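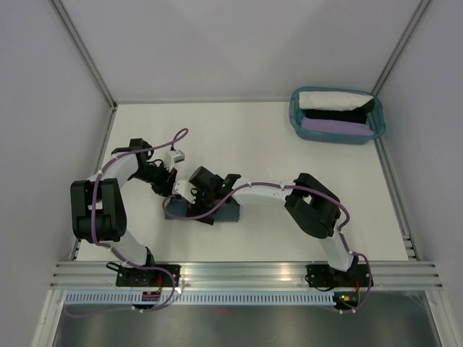 Which way of folding a cloth gives the flattest stack?
Folding it in half twice and then once more from the short side. Cloths folded this way made a lower stack than cloths folded in thirds, and the stack did not lean.

Background

Our project looked at how household cloths are folded and stored. We chose it after the laundry room at Plandmont, our hall of residence, got new shelves that were shallower than the old ones. Stacks that had stood up well on the old shelves kept sliding off the front. We wanted to know if a different fold would help, or if the shelves were simply too shallow.

Materials

We used 25 cotton cloths of the same size, all bought in one lot. Every cloth was washed before the first test, dried flat and left overnight. We did not iron them. The stack height was measured with a steel rule held against a block of wood, and the weight of the whole set was 3720 g on the kitchen scales.

Method

We compared 3 folds.

Fold A: in half, in half again, then once more from the short side.
Fold B: in thirds lengthways, then in thirds across.
Fold C: in half once, then rolled loosely and pressed flat by hand.

For each fold, all the cloths were folded on a clear table and put in one stack with the folded edge facing the same way. The stack stood for an hour before we measured it at the four corners. Then it was taken apart, every cloth was shaken out, and we began again. We repeated each fold until we had three sets of readings.

Smoothing the cloth before the first fold mattered more than we expected. A crease left in the middle was still there at the end, and it lifted one corner of everything placed on top. After the first afternoon we threw out our readings and started over, this time smoothing each cloth from the centre outwards.

Results

Fold A had the lowest stack in all three sets. Fold B was higher, and its middle was thicker than its edges, so the top cloths tipped to one side. Fold C was the quickest to do but the stack fell over twice before the hour was up, and we only have corner readings for one set.

Over the whole project we recorded 764 folds, including the ones from the first afternoon.

Problems

Two of us did the folding and we did not fold equally tightly. We swapped halfway through each set, but a fairer test would have used one person throughout. The cloths also got softer with handling, so the later sets may be slightly lower for that reason. We did not test towels or anything with a thick hem, and Fold A would probably be bulky at the corners with those.

Next steps

In September we would like to repeat Fold A and Fold B with tea towels on the shelves at Plandmont, with the folded edge to the front and then to the back.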